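Work with us > Open calls > Remote operators, two-arm tasks

We use cookies to remember your language and the forms you have started. Manage settings | OK

Remote operators wanted for two-arm robot teaching (part time, Retbridge)

Zukico is looking for people who are good with their hands and would enjoy teaching a pair of robot arms to be good with theirs. You'll sit at our workshop in Retbridge with a controller in each hand, watch the table, and do ordinary small jobs through the arms: pick something up, turn it, pass it over, set it down. Every run you make is recorded, and the recordings are what our software learns from. If you have ever taught a kid to tie a shoe, you already know the feeling of slowing down something your fingers do without asking you.

The project is called Brurnotau, and this round is all about using both hands together. We want 1,000 clean demonstrations by the end of it, and we'd love for them to come from people who don't all move the same way.

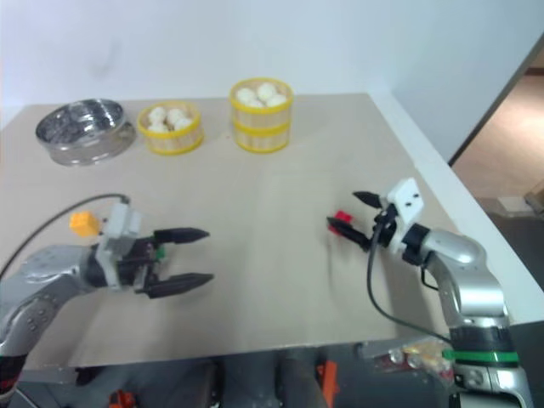

You don't need an engineering degree. Some of our best operators came to us from sewing, dental labs, model railroads and restaurant kitchens. What they share is patience, plus a certain stubbornness about doing a small thing properly the tenth time through. Gamers do well too, though a few of them have to unlearn speed! A fast run with a wobble in the middle is worth less to us than a slow one where every move has a point to it.

What you would be doing

You start each session with a task card, a few lines long. It tells you how the table should be set, what the finished job looks like, and where the arms should be when you stop recording. Between those points the choices are yours. You may go in from the side or from above, left hand first or right hand first, and we want you to vary it. If everybody approached a block from the same angle, the robot would be lost the first time it met one sitting crooked.

After each run you mark it as good, usable or bad and type a short note if something went wrong. Please be generous with the notes. "Slipped, grabbed again lower down" is wonderful. We keep slips when the operator recovers from them, and the team is always glad to have more of those.

You also reset the table between runs. That means getting up, moving things by hand and sitting back down, quite a lot. New operators are often surprised by how much of the day it takes, so we'd like you to know before you apply. 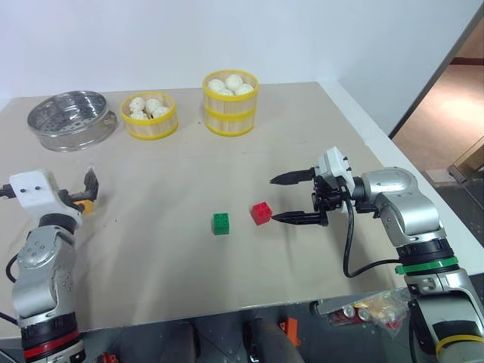
Green and red blocks on the table, right gripper open.

Training

Training takes 2 days and is paid at the full rate. On the first day Tarmo Vanags, who runs the operator room, takes you through one arm at a time: opening and closing the fingers, reaching, and learning how far the wrist will turn before it has to come back the other way. You'll practice the stop button until you can find it without looking. Then you get both arms, and for an hour or so it feels like patting your head and rubbing your stomach. Everyone gets through it.

On the second day you work from real task cards with an experienced operator next to you. Rasa Siliņa goes over your recordings with you in the afternoon. She is very good at spotting the moment when somebody got anxious and squeezed too early, and she's kind about it.
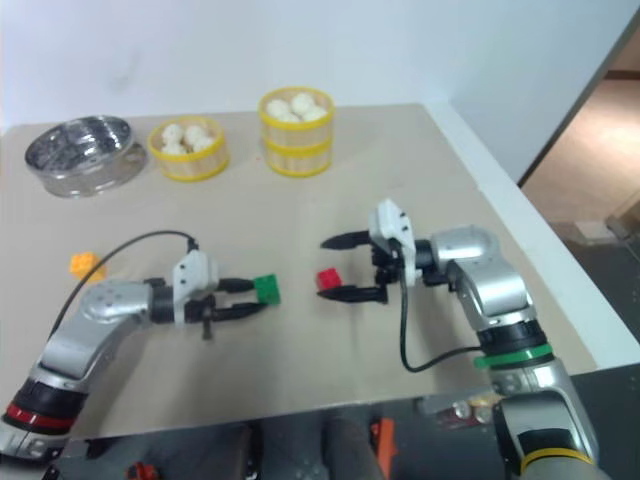
Depth is the part people ask us about most. You are judging distance through a screen, there's no feeling in your fingertips, and your brain wants to fill in what it can't sense. Our advice is to watch the shadows and to make the last bit of any approach the slowest. It matters even more once both grippers are loaded. Say you have the green block in the left fingers and the red one in the right, with just a short gap left between them: move one arm and hold the other still. Choose which one is going to travel, let the other be your fixed point, and breathe. Once that's a habit you can start moving both together, and those runs are a real pleasure to watch.

Hours and pay

Shifts are 3 hours long with a proper break in the middle, and you can take up to five shifts a week. We pay $105 per shift. Training days count as double shifts. There are morning and late afternoon slots, and we do our best to keep people on the same one so they can plan the rest of their lives. The room has adjustable chairs and good light, and you can sit or stand to operate.

The current round runs through April. Anyone who enjoys it and turns in careful work will be offered the next one first. We also have a small sister room in Guimarães that runs the same task cards, and the two rooms compare notes by video every week — it's a friendly call, and operators are welcome to join it.

What we ask of you

- You are 18 or older and can get to Retbridge for every shift.
- You can see the screen comfortably, with or without glasses, and can use both hands for the length of a session.
- You can read a task card in English and write a short note in it.
- You'll tell us when you're tired. We would much rather end a session early.

Left-handers, please do apply! We have too few of you, and it shows in the data. If you need the setup changed in some way, say so in your message and Heino Luik will talk it over with you before you come in. Controllers can be remapped, moved or mounted on a stand.

What gets recorded

We record the arm movements, the camera views of the table, your good/usable/bad marks and your notes. We don't record your face or voice. Runs are stored under an operator number, and you can ask which of them were used.

How to apply

Write to Eleri Eynon at the operator desk using the contact link at the foot of this page. A resume is fine but not required. Please tell us which slots suit you and describe one thing you do with your hands that took you a long time to get right. It can be anything: pie crust, guitar, rewiring a lamp. We read every one of these and they have become the favorite part of the job around here.

If it looks like a good match, we'll invite you for a half-hour tryout at the arms. Ivars Mockus hosts those. There's no score, and most people are laughing by the second block. He will also show you around and answer anything about the robots you care to ask, so bring your questions.

Get new calls by email: enter your address to join the Zukico operator list. Unsubscribe at any time.

Contact | Privacy | © Zukico | Back to top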